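Revisión de la mano Reletti, unidad 438 — 8/9/22
Revisa: Lucyna Nowicki

Carcasa: conforme. ¡Muy buen acabado en las juntas!
Apriete de muñeca: conforme.
Paro de emergencia: conforme, respondió en los 9 intentos.
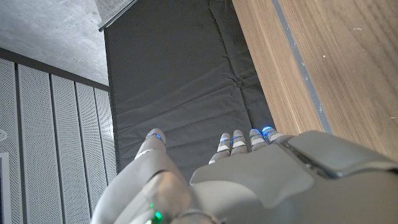
Mano izquierda junto a la colchoneta gris. Anillos azules y LED verde encendidos.

Ruido del pulgar: leve al cerrar. Lụa Thái pedirá a Votport la ficha de engrase.
Ciclos acumulados: 3,204. Próxima revisión a los 1,000 — me encanta cómo va este kit.
Pendiente: etiqueta de serie.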